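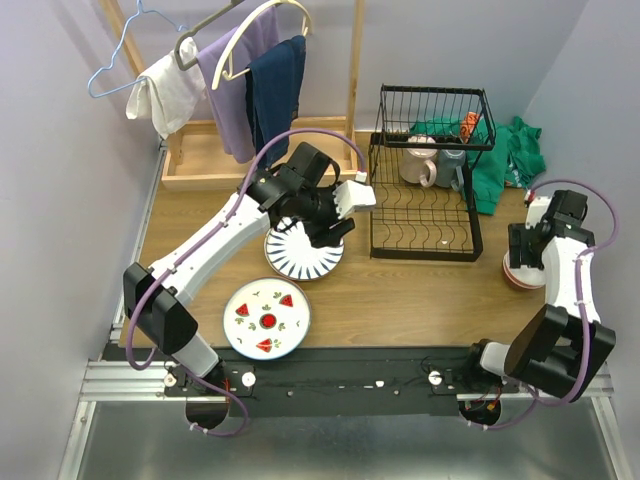 4. What the return slips told me

Let me start with the paperwork, because I spent most of July with it. When a bookstore sends unsold copies back to a small press, the box comes with a slip, and the slip is supposed to give a reason. The distributor I worked with, Vorico, keeps these slips in folders by publisher, and they were kind enough to let me sit in the back office and type them up. I ended up with slips covering 599 titles from two presses, Fellness and Brøndum. Both do a lot of translated fiction, and both print first runs of 3,000 copies or fewer.

I went in expecting the reason box to be the good part. It wasn't. Most of the time it said "overstock" or had a tick mark in it - and a tick mark in an open text box can mean anything you like. I dropped those from the reason counts but kept them for the timing work in section 5. That left 118 slips where somebody had written a real sentence, and those are what I lean on here.

4.1 Reading the handwriting

The written reasons were a lot more fun than I'd hoped. Buyers complained about spines that were too thin to read from across the aisle, about covers that looked like the wrong genre, about a series where book two showed up before book one. A buyer at Barkard wrote three lines on how a Brøndum novel kept getting shelved under travel (it has a train on the front) and asked whether the next one could please have no vehicles on it.

I sorted the sentences into groups by hand, put them away for ten days or so, and did the whole thing again without looking at my first try. Where the two rounds disagreed I went with the second, mainly because by then I could read the handwriting. Cover and spine complaints made up the biggest group for both presses. Price came up much less than I would have guessed, and almost always on short books, where the buyer felt the page count made it a hard sell.

One thing I can't sort out from slips alone is who wrote them. In a small shop the person packing the box may well be the person who ordered the book. In a bigger one they may never have met, so "customers not interested" could be a firm view or a shrug. I tried splitting the sample by shop size and the groups got so small that I stopped trusting them.

Figure 3. Close view of a pale pink mug with a pearly glaze, with the curve of the handle in front.

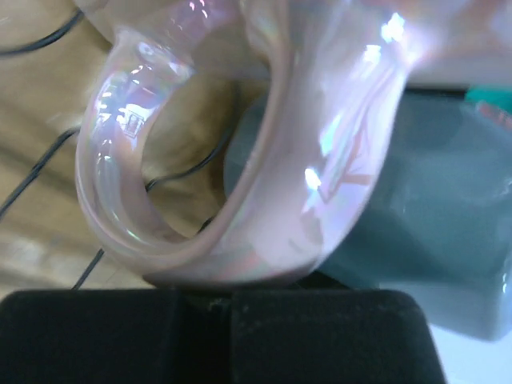 4.2 Slips from the 10 regular shops

Ten shops sent slips to both presses, so I looked at those separately. Their comments on Fellness titles were shorter and crankier, and they came back sooner after publication. I suspect the spring catalog, which listed several books before the files had gone to the printer, but the slips never mention it.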